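Flulurari folding cell

The Flulurari folding cell is a two-arm laundry folding station, one of 3 built at the Riviere workshop and the only one I look after myself. It takes rumpled clothes out of a bin and folds them on a tabletop. I've kept it going since October, so most of this article comes out of my own notes, with corrections from Csaba Pálfi, who wired it and still knows it better than I do.

Layout

The arms are bolted to black plates at the front edge of a gray wood-grain table, one on each side, and they reach inward and toward the back wall. Walls close it in on the left, the right and the back, pale enough that you notice a smudge right away (I wipe them more than I'd like to admit). The cloth gets worked in the back half of the table, and the green bin stands against the right wall. If you push the bin too far toward the middle, the right elbow will find it, so I keep it tight to the wall.
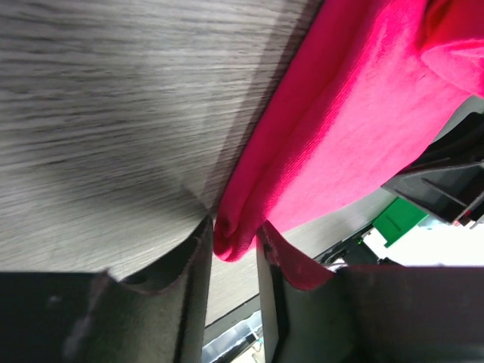

Finger pads

The pads are the part that wears, and they're the part I fuss over! They're dark gray and have to grab a thin fold of knit without chewing it up. Lint is the enemy. It packs into the surface, the grip goes slick, and the cell starts dropping corners halfway through a T-shirt. I brush the pads every Tuesday before the first run and swap them after 1,000 folds, or sooner if the edges start to lift. Csaba likes to swap both arms at once so they wear evenly, and I've come around to that.

Always close the fingers slowly on a scrap of towel after a swap. If the towel slides out with a light tug, the pads aren't seated – take them off and start over.

Cables

Each arm has a purple cable clipped along its white links, with slack left near the wrist and again down by the base. Getting the slack right took me most of an afternoon the first time. Too little and the wrist tugs on it at full reach, too much and the loop wanders out over the cloth. I move the arm by hand through its whole range with the power off, watch the loops, then snap the clips shut.

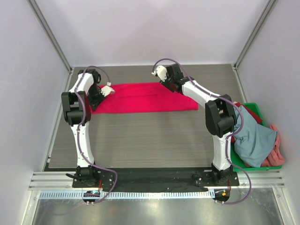
Boards and rail

A grooved aluminum rail runs across the front, with a small circuit board below it on either side. I check the connectors whenever a joint acts sleepy, and a loose plug has been the culprit more often than a bad motor. The base plate bolts get a quarter turn check on the same day. The second cell, over at Killivance, went 11 weeks without one and ended up folding everything slightly crooked.

Known problems

Fault 71 in the Dredisstead control software means the two arms disagree about where the table is. Clear the cloth, send both arms home and run the leveling routine again. Heavy sweatshirts are still hit or miss, and I pull those out of the bin before I start.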